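Haltska Staff and Trainee Forum
Skills Laboratory > Materials and Consumables
Topic: Tissue sheets for incision and closure practice
Replies: 6

sevholm_skills_lead
Colleagues are asked to comment on the proposed change of tissue for the closure module. At present each bench receives a Gonden synthetic pad. The proposal is to replace it with the moist practice sheet for all sessions from August. The order under consideration is for 338 sheets. Views from tutors and trainees are equally welcome.

bench_tutor_B
I support the proposal. The synthetic pad holds its edges apart after the cut, and trainees become accustomed to a wound that stays open for them. With the moist sheet the edges lie close together and must be found before the first stitch can be placed. This is a more suitable preparation for the assessment.

stores_haltska
Stores wishes to record a reservation. The synthetic pads may be kept on an ordinary shelf. The moist sheets require cold storage, and the refrigerator in the preparation room holds 30 at a time. An order of the size proposed would have to be delivered in parts, and De Luca has not yet confirmed that it can do so.

second_year_trainee
May I ask whether the sheets would be issued with the seams trimmed off? In my last session the seam took up a good part of the usable surface, and I was marked down for a cut which ran into it.

bench_tutor_B
The marking guide states that the cut should stop short of any fold. I would not wish the seams to be removed. Learning to plan the length of a cut around an uneven surface is part of the exercise.

closure_examiner
I must disagree with the previous reply. The module assesses a straight cut and an even closure. If the fold lies in a different place on each sheet, two candidates are not given the same task. I would accept the moist sheet for practice, but the assessment should remain on the synthetic pad until a uniform sheet is available.

sevholm_skills_lead
The point is noted. Below is a sheet with the fold to the right of the middle.
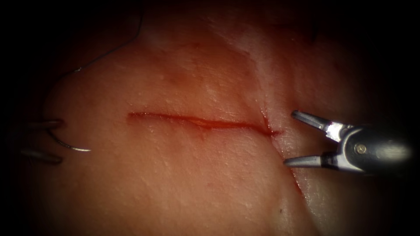

Sevholm Surgical Skills Laboratory, Closure Module Team
The cut is straight and meets the crease at its right end, where the blood is darkest. A thin line of it continues down the seam. Members are asked to consider whether a cut of this kind should lose marks for length or be accepted as it stands.

closure_examiner
I would deduct for length. The line itself is good, and the left end is fine and narrow, but the cut should have ended before the crease.

second_year_trainee
With respect, there is ample smooth surface to the left. A printed start mark would settle the matter, and no seams would need to be trimmed.

stores_haltska
Start marks can be added here with the skin pen, item 458 in the stores list. The storage question remains open. We should be grateful if nothing were ordered until De Luca has replied.

sevholm_skills_lead
Agreed. The order is on hold, and the synthetic pads remain in use for the assessment. Tutors who wish to try the start mark may collect up to 6 moist sheets from the preparation room.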